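The burger set, one month in

I was against the burger set. I want that written down before I say anything nice about it.

We have a shelf of play food at home already, and most of it is the same story. It looks wonderful in the box, it gets played with hard for an afternoon, and then it turns into gravel. You find a tomato in the car. You find a fried egg in the bathroom, and you put it on a shelf in the bathroom, and it lives there until you move house. I have thrown away more felt lettuce than I have eaten real lettuce, and I'm not sorry.

So when the catalog from Jirkari came through the door with a whole page of "stack and serve" sets, I read it the way I read anything that promises to teach sorting, patience and table manners to people under six. The page talked about sequencing. It talked about early kitchen confidence. As far as I can tell, sequencing means you put the bottom bun down first, and I don't know a child who has been held back in life by doing it the other way.

What got me was the racks. Most sets come in a tub, or a net bag with a drawstring that knots itself shut. This one stores the food standing up in clear racks with slots, like toast or records. You can see what you have. I have a weakness for anything that stands on edge, and I bought the thing in July with my eyes open.
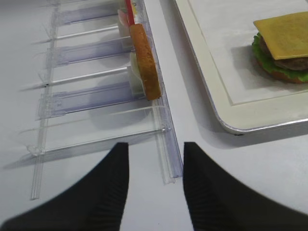 The slots are the part I'd been most suspicious of. Clear plastic always looks good for a week. Then it picks up fingerprints and fine scratches and a kind of gray haze, and you start wishing somebody had made it out of something you could ignore. I've wiped mine down a lot, probably more than it deserves, and it's holding up better than I guessed. It does show every crumb. If you're the sort of person who can't walk past a smudge, buy the tub.

The bigger question is whether anyone puts the food back. The catalog says children "naturally return each piece to its place." Mine don't naturally return anything to any place. What I've seen is that the buns go back, because buns are easy and a bun on its edge looks finished. The flat slices are another matter. A thin slice in a narrow slot is fiddly for small fingers, and if two slices end up in one slot they cling together and come out as a pair, and then somebody is shouting that the onion is stuck. I've had to go in with a butter knife. The catalog doesn't mention the butter knife.

I also don't buy the idea that you need one slot per piece. After the first week I stopped policing it. Bun parts toward one end, green things wherever they fit, everything else has to work it out. The world did not end and the burgers tasted the same.

A word on price, because I always want to know and other people's blogs always go vague at this point. The set with racks cost me more than I've spent on real hamburgers this year. The older Ender set we had before was a good deal cheaper and came in a cardboard box that gave up almost at once. You are paying for the racks. The food itself is about what you'd get anywhere. If you already own play food and like it, look for a plain divided letter holder, or one of those stands for small plates, and see if your slices will stand up in it. I wish I'd tried that first. I didn't, because I wanted the clear ones, and I'd rather admit it than make up a reason.

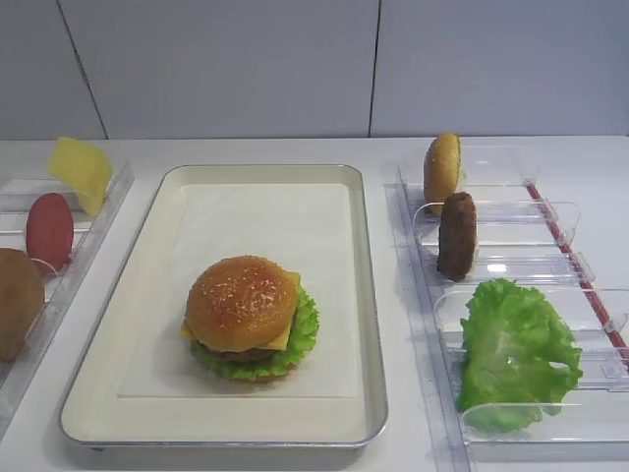

The tray is where I changed my mind, a little. I'd have told you that a play kitchen needs a tray about as much as it needs a fire inspection. But giving the food somewhere to arrive made the game longer, and longer is all I ask of any toy. Before, a burger got built in the air, in one hand, and was dropped. Put a sheet of white paper down on a cream tray, with the finished burger sitting on it, cheese corners sticking out on both sides and the lettuce flaring underneath, and it looks like an order. People want to carry an order to somebody. They want to be told it's good. I've been served a lot of these now and my reviews are getting shorter, but the walk across the kitchen is still happening.

The paper was my own addition, I should say, and I'd put it ahead of anything in the box. It's plain white, cut square, and it gets changed when it looks sad. I tried some proper printed deli sheets from Travitov, 200 to a pack, and they were slippery and the burger skated off on corners. Plain paper stays put. Save your money.

Complaints, then. The lettuce is too big. I know a big frilly leaf looks generous on a burger, and it does, but back in the rack it flops over into the next compartment and takes over the neighborhood. You end up storing one thing in two spaces, so the clever divider is now a lettuce stand. I thought about trimming it with scissors and lost my nerve. Trim one leaf and it never matches the others, and then there's a favorite leaf and an unfavorite leaf, and I've lived through that with cups.

The cheese I have nothing against. It's square, it's yellow, it shows when it's in the burger. Good cheese.

The patties are convincing enough that a visiting grandparent picked one up and sniffed it. I don't know if that counts for or against.

As for the learning, I'm still where I started. I've seen no sign of sequencing. Burgers get made with two patties and no bottom, or all bun, or once a single slice of onion served very formally on the tray with nothing else. Somebody at Jirkari would probably call that creative expression. I called it lunch, and asked for ketchup, and was told we were out.

I'll check back in after the winter, if the slices haven't all gone to live in the bathroom with the egg.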